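How Engineers Compare Robot Grippers

Part of the Tovthorpe Workshop Pages for Young Readers
Text: Oda Myklebust
Checked by: Kenta Tsuji

A gripper is the part of a robot arm that takes hold of things. It does the job of your hand, but most grippers are much simpler than a hand. Many have only two fingers, and the fingers can do just two things: open and close.

Even so, there are a great many kinds. Some have hard fingers. Some have soft fingers that bend around an object. Some have no fingers and use a suction cup. If you were building a robot to clear a kitchen table, which one would you choose? You could guess. Engineers prefer to test.

What makes a test fair

Suppose you want to know which of two grippers is better at picking up a spoon. You try the first gripper with a big spoon and the second with a tiny one. The first gripper wins. What have you learned? Very little. Perhaps the first gripper is better, or perhaps big spoons are easier.

In a fair test, you change one thing and keep everything else the same. The thing you change is called the variable. When the workshop compares grippers, the gripper is the variable. The arm, the camera, the objects, the table and the lights all stay as they are.

The starting position of the object matters too. An object close to the arm may be easy to reach. The same object farther away may be hard. So each object has a list of starting positions, and every gripper has to work through the same list.

Why flat things are hard

People often think heavy objects must be the hardest to pick up. For a small gripper, a flat object can be worse. Try this at home. Put a coin on a smooth table and pick it up using only your thumb and one finger. Keep your fingernails out of it. You will probably find that your fingers slide over the top.

A robot has the same trouble. Its fingers have to get beside the object, and they have to go low enough to touch its sides. If they stop too high, they close on air. If they go too low, they push into the table. For a coin or a plastic knife, the space between "too high" and "too low" is very small.

Direction matters as well. A knife is long and narrow. If the fingers close across the narrow part, they can hold it. If they try to close along its length, they may not open wide enough to fit around it. Before the arm goes down, the gripper has to turn until it lines up the right way. Engineers call this the grasp angle. 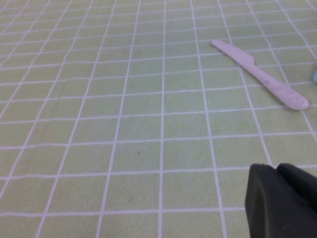 Turning to the right angle is the controller's job. The controller is the computer that tells the motors in the arm how far to move and how fast. It gets its information from the camera. If the camera says the handle slants one way and the controller believes it slants another way, even a very good gripper will miss.

This causes a problem for the people running the test. When a robot fails, which part is to blame? It might be the gripper, the camera or the controller. Isamu Imai, who writes up the results at Tovthorpe, uses three codes in the record:

S — the camera did not find the object, or found it in the wrong place.
M — the camera was right, but the arm went to the wrong place.
G — the arm was in the right place, but the fingers did not hold.

Only the G failures tell you about the gripper. The S and M failures are still written down. They are useful to somebody else.

Where to put the camera

A camera can be fixed above the table, looking down. It sees everything at once, but the arm can get in the way, just as your own head blocks the light when you lean over a book.

A camera can also be mounted on the arm itself, near the gripper. It moves with the arm and gets a closer view as the arm comes down. The drawback is that it can see only what is in front of it. An object off to one side may be partly or completely out of view until the arm moves. Things that are farther away also look smaller, and the controller has to allow for that when it works out distances.

Many robots use both kinds. For the gripper tests described on this page, the arm camera was used alone.

Two grippers, one test

The workshop compared a gripper with stiff fingers, called the Brustine, and one with softer fingertips, called the Nam. Each made 400 attempts. Yoshinori Furukawa set out the objects and Osamu Miyazaki ran the arm.

An attempt counted as a success if the gripper lifted the object and held it for eight seconds. If the object slipped out before then, it was a failure, code G. A near miss scored the same as a bad miss.

The Brustine did better with thin objects. Its stiff tips could reach down beside them without bending out of shape. The Nam did better with round objects, where its soft tips spread out and touched more of the surface. More touching usually means more friction, and friction is what stops things from slipping.

So which gripper is better? The question needs another part: better at what? For a drawer full of flat things, the workshop would pick the Brustine. For a bowl of plums, the Nam.

Why so many attempts?

If you flip a coin three times, you might get three heads. That does not mean the coin always lands on heads. A gripper can also have a lucky run. With hundreds of attempts, luck has less effect on the result. It does take a long time — about 300 attempts is a full day's work for one arm at Flernport, where the workshop does its longer tests.

Words used on this page

Controller: the computer that directs the arm.
Friction: the force that resists sliding when two surfaces touch.
Grasp angle: the direction a gripper turns to before it closes.
Variable: the thing you change in a test.

Page last checked 31 May 2024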